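# Songs for a Long Drive Home

Hello again, everybody. I have been meaning to write this one since the spring, when I drove from Predby out to Grestatbridge and back in a single day with a box of old CDs on the passenger seat. The radio in my car gives up somewhere past the second set of hills, and after that you are on your own with whatever you thought to bring along. I had brought sixteen discs, nearly all of them country, and by the time I pulled into my own driveway I had a head full of songs about going home.

There are an awful lot of them! You could fill a jukebox with nothing else and never hear the same tune twice in an evening. Country music loves a truck and it loves a train, but I think what it loves best is that last stretch of road before the porch light. So this month I want to talk about what makes a good one, and how I put together the list I have been playing ever since.

The first thing I noticed is that the best homecoming songs hardly ever get all the way home. The singer is still on the highway when the last chorus comes around. He has a hundred miles to go, or she is sitting in a bus station with a paper cup of coffee, and the fiddle comes in and you are left there with them. I used to find that a little maddening when I was younger. Now I like it very much. Once somebody walks in the door there are dishes to do and a bill on the counter, and that is a different song (and a good one, but I'll save it for another month).

The second thing is the tempo. A song about leaving can go at any speed it likes, but a song about coming back seems to want a steady, middling sort of beat, something you could tap on a steering wheel without wearing out your thumb. Take "Take Me Home, Country Roads," which I know is the one everybody says first. It's hardly in a hurry, and yet you never feel it dragging. My father used to sing the harmony part and leave the melody to the rest of us, and to this day I can't hear the record without feeling that somebody is missing from it.

"Green, Green Grass of Home" is another matter. If you have only half listened to it over the years, as I had, please go back and hear it through to the end. It starts out as sweet as anything, with the folks there to meet him and the old house still standing, and then the spoken part comes and turns the whole thing over. I had to pull off at a gas station outside Grestatbridge. I bought a bag of peanuts I didn't want and sat there for a bit.

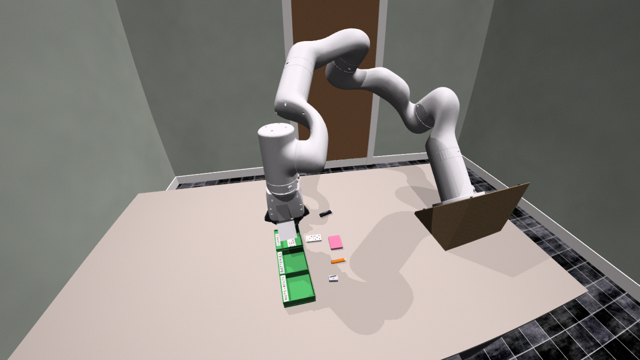
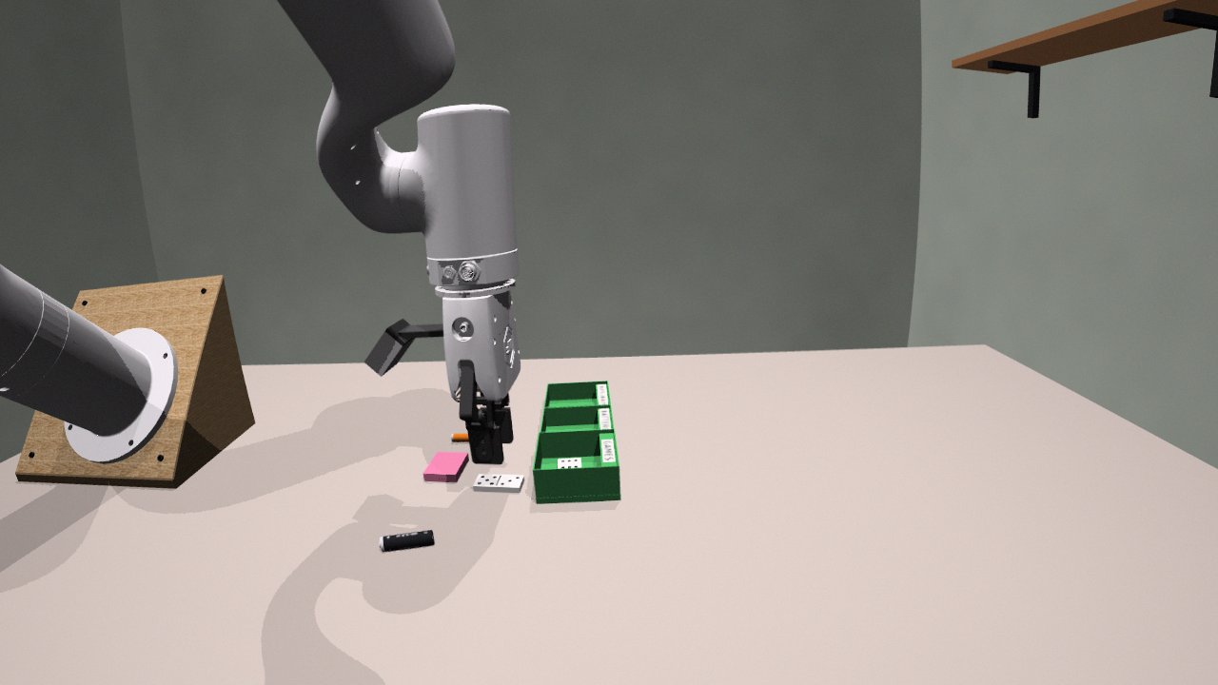 *The big pale arm over the table, in two views.*

Now, about the list. I started out with far too many, as I always do. My notebook had 182 titles in it at one point, counting the ones I had written down twice and a few that I still can't find on any record I own. So I made myself some rules. The song had to be about going back to a place and a person both. It had to have a line I could remember the next morning without looking it up. And no more than two by any one singer, which hurt, let me tell you, because there are a few voices I would happily follow for the whole trip.

I broke the rules twice. One was for an old train song with no person in it at all, only a town and a river, and I kept it for the steel guitar. The other was for a tape a neighbor gave me years ago by a little band called Bae, who used to play the dance hall in Predby when it still had the good floor. Their song is called "Four More Exits" and I doubt they ever pressed more than 400 copies of it. The singer goes flat on the bridge. I wouldn't change a note.

I'd like to say a word for the women here, too, because the homecoming songs that get passed around tend to be the ones where a man has been off wandering and somebody has kept supper warm for him. There is a whole other shelf where she is the one driving. Those songs are often funnier, for one thing, and they notice more - the state of the yard, who has moved into the house next door, whether her mother has finally painted the kitchen. Dolly Parton's "Tennessee Homesick Blues" is a joy for exactly this. I can't sit still through it, and I have missed a turn or two on its account.

If you are making up a list of your own, my one piece of advice is to mind the order. I put two quick ones at the start, when you are still getting out of town and hitting every light. The slow, sad ones go in the middle, where the road is empty and you can have a cry in peace. Then I like something plain and cheerful for the last few miles, so you don't walk in the door with a long face and have to explain it. I tried it the other way around on the trip to see my sister and she asked me who had died.

Several of you wrote in after the last newsletter asking whether I still play records or have gone over to the computer like everyone else. A bit of both, I'm afraid. I use Proltulus for the car now, on my nephew's say-so, and it's handy enough, though it will keep slipping in songs I never asked for. At home it's still the turntable, and the lid still doesn't close right.

We'll be playing a good part of the list at the Tuesday listening night in Predby, seven o'clock in the back room, same as ever. Bring a record if you have one that fits, and bring a cushion too, as the chairs have not improved. If you can't come, write and tell me the song that plays in your head when you turn onto your own street. I'd like to print as many as I can next time, and I have left the whole back page open for them.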